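Linerden Kitchen Tasks, student dataset README

Version of Jan 7, 2021
Maintained by the Linerden Robotics Club, manipulation group

What is in this dataset

The dataset has 570 simulated episodes of a single robot arm doing small jobs in kitchens. We made it for our club project and for the student competition in July, where the task is to put objects on a counter in the place the judge asks for. Everything is rendered in simulation. There are no recordings from the real arm in this release.

Each episode has camera images, joint positions, gripper state, and one short instruction in English. The instructions were written by club members, and for most of us English is the second or third language. We corrected the spelling but we did not change the sentences, so you will find "put the mug more left" next to "move the mug to the left side." We think this is useful for training.

Who made it

Thilini Sivakumar wrote the scene generator. Fuad Habte and Gayan Abeysekara collected the episodes by teleoperation with a gamepad. Parveen Haque checked the labels and wrote the loader. Pongsak Wattanapong is our teacher and he gave us the computers in the evening.

Folder structure

episodes/ has one folder for each episode, with the images and a file states.csv
scenes/ has the scene settings, so you can build the same kitchen again
text/ has the instructions, one line for each episode
tools/ has the loader and the viewer
splits/ has the lists for train, validation and test

The scene families

There are 7 scene families. A family is a fixed plan of counters and walls. Inside one family the generator changes the wall, the counter surface, the cabinet color and the objects. The families called Uma and Biswas are straight counters and they are the easiest ones. Navham is the family with a corner, where two counters meet, and it gives the most failed episodes. We kept all the failed episodes and marked them with success = 0 in states.csv. Please do not delete them before you read the section about known problems.

How to use it

Install the packages from requirements.txt, then run tools/view.py with the episode number. The loader reads one episode at a time and does not need a graphics card. For the full training we used one desktop computer and it took almost 20 hours. If your computer has little memory, set the option small_images to true.

The test split contains only counter surfaces that are not in the train split. In our first version we mixed them, and the results looked much better than they should.

Notes on the camera view

The main camera looks over the arm to the counter, so parts of the arm are often in the lower part of the image. In the Navham family a view can look like this one, with marble on both counters, brick walls and green cabinets:

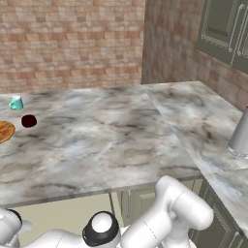 We did not mask the arm in the images. Fuad tried it for one week and the policy became worse near the front edge of the counter, so we went back to the full images. If you want to try masking, the joint positions are enough to compute the mask, and tools/mask.py is a starting point. It is slow and it has no tests.

Objects can be partly outside the image. The generator only checks that the center of the target object is inside the view. Other objects are not checked.

Known problems

Episode 932 has a wrong time stamp in the first line. The episode numbers are not continuous, because we removed the practice runs and kept the old numbers.
The marble surface has strong dark lines, and our simple object detector sometimes takes a dark line for an object.
In some Navham scenes there is a visible line where the two counters meet. It has no effect on the physics.
The gripper state is late by one step in the episodes collected by Gayan before we changed the gamepad driver. The list is in splits/late_gripper.txt.

License and contact

You can use the data for study and research. If you use it in a report, please write the name of the club and the version date. For questions or corrections, open an issue in the repository. We answer more slowly during exams.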